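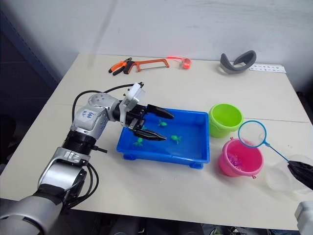
Student Projects / Robotics Lab

Teaching two arms to go fishing
April 2020

So this is my write-up for the second half of the course, and yes, I spent most of it at a toy fish pond. My project is called Oko, and the idea is simple enough to say: I drive two robot arms by remote control, the computer records what I do, and later a program tries to copy me. Saying it took one slide. Doing it took the whole term!

The task has a blue tray with shallow water in it, small green toys in the water, and a toy net with a long blue handle. The right arm holds the net by the end of the handle, which I picked because it gives the longest reach (I half regret it, the net swings like crazy out there). The left arm works over the tray with its fingers open, and its job is to nudge a toy toward the net or just grab it if the net isn't getting anywhere. Catches go into one of the 2 buckets, pink or green.

I drive with a pair of hand controllers from a kit called Gesteser. My first try at a full run took 4 minutes and I felt like I was wearing oven mitts. You don't get any feeling back from the fingers, so you have to watch everything, and clear water on a blue tray is not nice to watch. I kept closing the gripper too high. Pádraig Breathnach, who shared my bench hours, told me to line up the lower finger with the tray wall first and then go down, and after that my runs got a lot smoother.

By the end I had 1092 recorded runs. I threw out 13 of them where I'd dragged the tray sideways with the net handle and then tried to pretend it was part of the plan. I kept the ones with a missed scoop and a second try, though. My first batch was all clean runs, and the program I trained on it had no clue what to do after a miss. It would just carry an empty net over to the bucket, very proudly, and tip it out.

The other thing I'd change is the toys. They drift! Every time the net touches the water they all move, so my neat starting spots were useless after the first scoop. I stopped placing them carefully and just dropped them in, and the recordings got more varied with way less work from me.

Still to do: the handoff, where the left arm drops a toy straight into the net. I can drive it by hand maybe one time in three, so I'm practicing that before I record any more.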